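Movable holidays in office calendars: Kument changes how shared calendars handle them

Kument, which makes the shared calendar used by a large number of small offices, has changed the way its product handles holidays that do not fall on the same date every year. The change reached all accounts on Tuesday and covers Shrove Tuesday's relatives in the Easter cycle, the lunar new year, harvest festivals tied to the full moon, and days set by rule, such as the fourth Thursday in November.

Until now, the calendar stored every holiday as a plain entry with a fixed date. Movable days were loaded from a list once a year, and the list was checked by hand before it went out. An office that planned further ahead than the list reached saw nothing on the page, and staff often filled the gap by copying last year's entry forward. For a fixed day such as New Year's Day the copy was right. For Good Friday it was nearly always wrong.

The new version stores the rule in place of the date. Each holiday is filed under one of three types. A fixed day has a month and a number. A weekday rule has a month, a weekday and a position, such as first, fourth or last. A cycle day is worked out from a base date, such as Easter Sunday, with a number of days added or taken away. The calendar then fills in the dates for as many years as the office chooses to display.

The release notes list 467 holidays and observances from 7 regional sets. An office can turn on more than one set, and where two sets hold the same day under different names, both names appear on one line. Days kept by only part of a country are marked as local and stay off until someone turns them on.

Easter is the base date for the largest group of cycle days. In the Western churches it falls on the first Sunday after a full moon on or after March 21, with the full moon taken from church tables, so the result can differ by a day or more from the moon in the sky. The earliest possible date is March 22 and the latest is April 25. Most Orthodox churches use the older calendar for the same sum and often arrive at a later Sunday. Kument now holds the two as separate base dates. In the old list they shared one heading, and an office that deleted one of them lost both.

Days that depend on the sighting of a new moon are treated with more caution. The calendar shows an expected date with the word "expected" next to it, and the entry takes in the day on either side in a lighter shade. When the date is confirmed, the shading is removed and everyone who accepted the entry gets a short notice. Offices that do not want the notice can turn it off in the holiday settings, under Confirmed dates.

The second part of the change deals with what happens on the day itself. Many offices mark a holiday without closing for it: there may be a shared breakfast, a costume hour or an early finish. The old calendar had only two states, open and closed. The new one adds a third, called marked, which shows the holiday at the top of the page but leaves working hours and meeting slots as they were. A marked day can carry a note of up to 300 characters. Notes of more than 200 characters are folded on phone screens and open with a tap.

Room bookings are handled separately. If an office is closed on a holiday, any booking on that day is held and the person who made it is asked to move it or drop it. If the day is marked, bookings stand. Repeating bookings are checked one date at a time, so a weekly meeting that meets a closed day loses that one date and keeps the rest.

Holidays that fall on a weekend have their own setting. The choices are to leave the day where it is, to move it to the following Monday, or to move it to the nearest weekday. The setting can be made for a whole regional set or for a single day. The moved day carries the word "observed" after its name, and the original date stays on the page in gray with no effect on working hours.

Two other products read holiday dates from Kument and need an update. Zesivis, the payroll program, will take closed days from the new format after its next monthly release. Until then it reads the old list, which stays in place and is correct to the end of next year. Branda, the door sign and display service, already reads both formats, but it shows a marked day as an ordinary working day unless the sign is set to show notes. Users of Lubis, the shift planner, need to do nothing, as it takes its dates from its own tables.

Entries that staff copied forward by hand are left alone. Kument says it cannot tell a wrong copy from a date an office picked on purpose, for example a holiday lunch held a week early. A report under Tools, Duplicate days lists each hand-made entry that has the same name as a holiday in an active set, with both dates side by side. The administrator can keep either one or both.

The report does not compare spellings. "Pancake Day," "Pancake Tuesday" and "Shrove Tuesday" count as three names, and only an entry that matches a name in the set will be listed. Offices that use their own names can add them as alternates before running the report. Alternates are kept for the whole account and are used in search as well.

Imported calendars are another exception. A holiday calendar brought in by link from an outside source keeps its own dates and is refreshed once a day at 4 a.m. local time. If the same holiday is present in a regional set, it will appear twice until one of the sources is turned off. The imported copy has no effect on room bookings or working hours.

The change applies to all account levels at no extra charge. The option to go back to the old list will remain in the settings until the end of November, after which accounts still using it will be moved to the new format with every holiday set to its current state, open or closed.

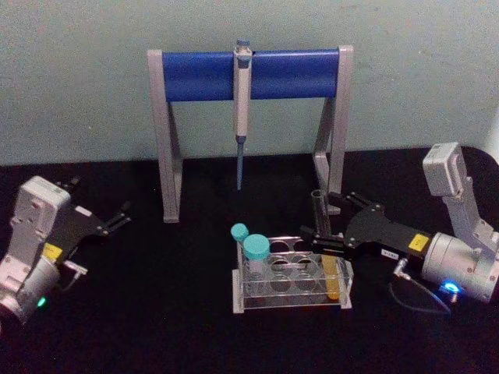 If our office is open on a holiday but we hold a shared breakfast, which state should the day have?

Set it to marked. The holiday will show at the top of the page, the breakfast details can go in the note, and working hours and room bookings will stay as they are.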